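Tea table FAQ - Skonurell shared rooms

Last updated Jun 29, 2024

Same questions keep landing in the inbox so putting the answers in one place. Quick read. If yours isn't here, use the form at the bottom of the booking page.

Is the tea included?

Yes. Comes with the room, any booking over an hour. Cold bottled tea only, no kettle in the small rooms. Kettle is in the Etum kitchen, ground floor, free to use but please bring it back.

What kinds do you have?

Oolong mostly. Plain and jasmine. Sometimes green tea in summer, depends what the shop has. We stopped doing the peach one in October, too sweet, hardly anyone finished it.

What's the difference between the two oolongs?

Plain is toasty, a bit dry, good with food. Jasmine is lighter and smells of flowers. If you can't read the label, look for 茉莉烏龍 on the bottle, those characters mean jasmine oolong. 烏龍 by itself is just oolong. People do mix them up, no harm done.

Is there sugar in it?

Not in the ones we normally buy. Check the label if it matters to you, brands change. Caffeine yes, in both.

How do I set the table?

Tray in the middle, cups on the tray, bottles either side. Keeps the drips in one place and leaves the front of the table clear for your papers. Cups always on the tray please, even empty ones, they get knocked off otherwise. 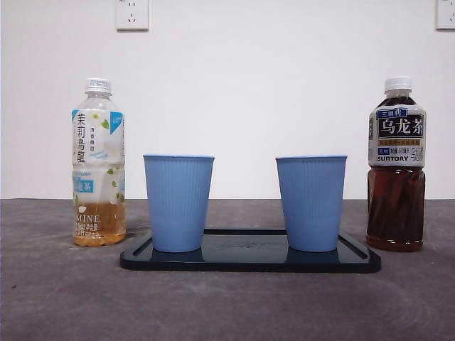

Bottles can go straight on the table, they don't mark it. Wipe the bottoms first if they've come out of the fridge. Two cups is the normal setup, more in the Fülöp cupboard on the landing, top shelf.

How much should I pour?

Up to you. The cups hold 200 ml to the brim so go a fair bit under that. Half full is easier to carry.

Can I use a bottle that's already open?

If it was opened today and has been in the fridge, fine. Write the time on the cap, pen is on the string by the fridge door. No time on it, pour it away. We bin anything opened more than 8 hours ago, a bit strict but saves argueing.

Can I take the leftovers home?

Yes please do. Cap on tight.

Can I bring my own tea?

Of course. Loose leaf too, but empty the leaves into the food bin and not the sink. The sink has blocked 3 times this year.

Do the cups go in the dishwasher?

No, by hand. Warm water, soft sponge, no scourer. Upside down on the rack, not stacked, they stick together when they're wet. Tray just needs a damp cloth, then a dry one or you get streaks.

I broke a cup. What now?

Tell us, that's all. No charge for one. Wrap the bits in newspaper before they go in the bin. Replacements come from Jondatik and take 10 days so sooner is better.

Where do the empties go?

Bottles rinsed, squashed, recycling. Caps seperate, there's a tub for them next to the bin. Labels can stay on if they won't peel.

Can I plug in a hot plate?

Not in the small rooms, sorry. Phones and laptops only. Hot plate is fine in the Etum kitchen, on the worktop, not on the wooden shelf.

What do I have to do before leaving?

Cups washed, tray wiped, open bottles back in the fridge with the time on, or home with you. Table wiped if it needs it. Chairs in. Lights off. Key back in the box by the front door.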